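Three Days on Foot Around Lake Erholm

Saturday, May 3, 2025

I'm back, I'm sunburned on exactly one ear, and I want to go again next week! Yolandi Buthelezi and I have been talking about walking the whole shoreline of Lake Erholm ever since she moved up here, and last weekend we finally threw our packs in her car and did it. Three days, two nights, a lot of mud, and more loons than I've ever heard in one place.

The Odiswood side

We started at the Odiswood trailhead, because the climb is on that side and we wanted it over with while our legs were fresh. You gain 800 feet before lunch, most of it on switchbacks through hemlock, and then the trees open up and there's the lake, all of it, stretched out below you. I yelled. Yolandi, who has done this climb before (in November, in sleet), just grinned and handed me the peanuts.

The new boardwalk past the beaver pond is fantastic. Last year I went in up to my knees there, twice. The boards are narrow, though, and if you meet somebody coming the other way with a full pack you both have to do a sort of dance.

We camped at site 13, which I'd reserve again in a heartbeat. It has a flat spot big enough for two small tents, a fire ring with a proper grate, and a rock ledge where you can sit with your boots off and your feet in the water. Cold! But so good after a day like that.

Breakfast was oatmeal with dried cherries and a mug of coffee I made far too strong. We were packed up before the fog had lifted off the water, and the first mile that morning was my favorite of the whole trip, very quiet, with the pines dripping on us and the path soft underfoot.

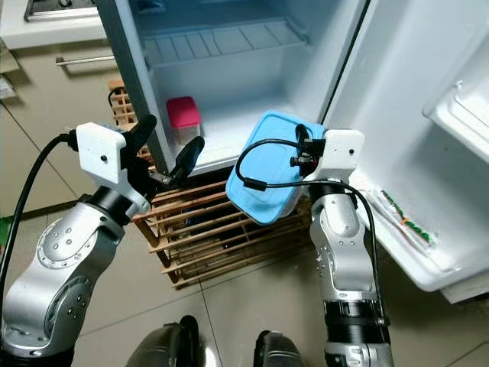
What I carried

My pack is a Jesska, the older model with the roll top, and I still love it. The hip belt has loosened up over the years and I've stitched one strap back on, but it rides so well that I can't bring myself to look at new ones.

My shelter was the Sequeira tent I bought secondhand from Chantelle Khumalo over the winter. She'd already sealed the seams for me (thank you, Chantelle!) and it rained hard the second night without a drop getting in. It goes up in a few minutes, even with cold fingers, and I can sit up straight inside it, which I never could in my old one.

I brought too many socks and not enough snacks. Next time I'll swap one pair for another bag of trail mix.

Getting there

Take Route 443 north to the gravel turnoff and keep left at the fork. The lot is small and fills up early on weekends, so we left home in the dark. There's a pump by the notice board but it takes a lot of muscle to get it going, so fill your bottles before you drive up.

We're already looking at the ridge loop for our next one. If you've walked it, leave me a comment and tell me where you camped!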